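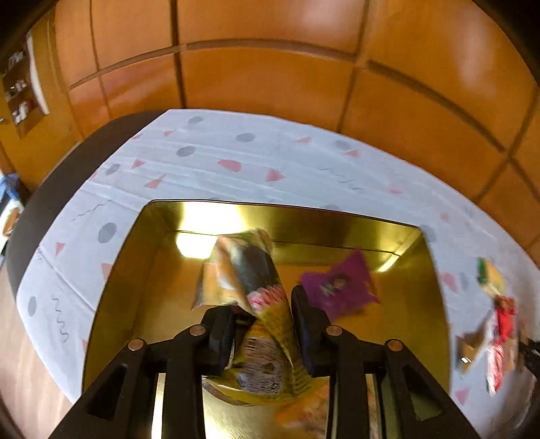

Snack packets in the gold box, on the table.

Sorting the snack box

12 August 2018, by Boris Vlček

The gold box has held our snacks for long enough that I had stopped treating it as storage and started treating it as a place where packets disappear. I emptied it before the Omis trip with the intention of taking a few things along, and found enough expired stock to justify a new procedure.

Total contents on the kitchen scale, wrappers included: 1,068 g. Of that, 56 g was past date and went in the bin. The expired share is small by weight and larger by number, as old items tend to be single candies that slide under the flat packets and stay there. A deep box with an open top is poor at rotation. New packets go in from above, are eaten from above, and the bottom layer is disturbed only when someone wants a particular flavor.

The procedure is as follows. Everything comes out onto the table. I work on the cloth with no tray, which keeps small candies from rolling but has the drawback that the cloth is patterned with pink, red and gray spots, and a small wrapped candy is easy to overlook among them. A plain towel would be better. I did not use one this time and had to go over the cloth again with my hand.

Dates are read next. Most packets carry them on the crimped end or on the label panel on the back, in print small enough to need the desk lamp. Some have a printed month and year only, and I treat those as valid to the end of the month. Packets with a damaged or unreadable date are put aside and eaten first, or discarded if the seal has opened.
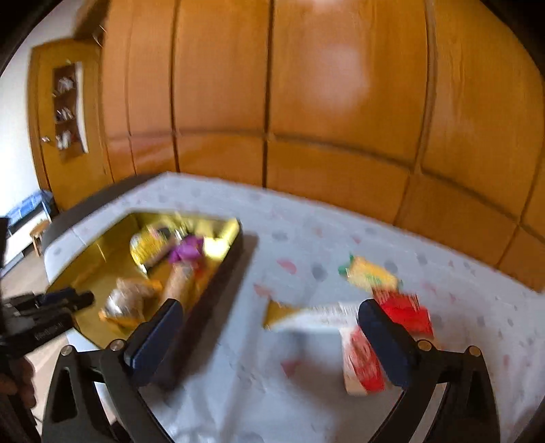 The table with its patterned cloth, wardrobe wall behind.

Packing back is by date, with the latest at the bottom. The earlier version of this method was by size, big packets down and small ones on top. It gave a neater box and worse results. With date order the small candies still migrate, so they now go in a zip bag of their own, laid on top of everything else. Anything expiring before the end of September is left out of the box entirely and eaten on the way to the coast.

I considered moving the snacks out of the box. The organizer on the door has three tiers and is easy to reach, but all three are in use and the shelves are narrow. The wardrobe is out of the question, as nobody remembers food behind a closed door. I also looked at a stackable container from Visora, which has a hinged front flap and would allow loading from the top and removal from below. The internal width is 2 cm too small for the larger packets lying flat. Folding them to fit breaks the contents, so I did not order it.

Zeman suggested in the comments to the pantry post that I write the month on each packet in marker. I tried it. Marker smears on the glossy wrappers unless left alone for roughly 5 minutes, and on the creased ones it is hard to read even then. Small paper stickers hold better. I put them on the face that points up and write only the month number.

The next check is planned for after the trip.

Recent posts
Tea tins: which lids seal
Pantry shelf, second arrangement
Grandevton kitchen scale after a year of use
Packing list for Omis
Washing a printed tablecloth

Contact | © 2018 Boris Vlček | Back to top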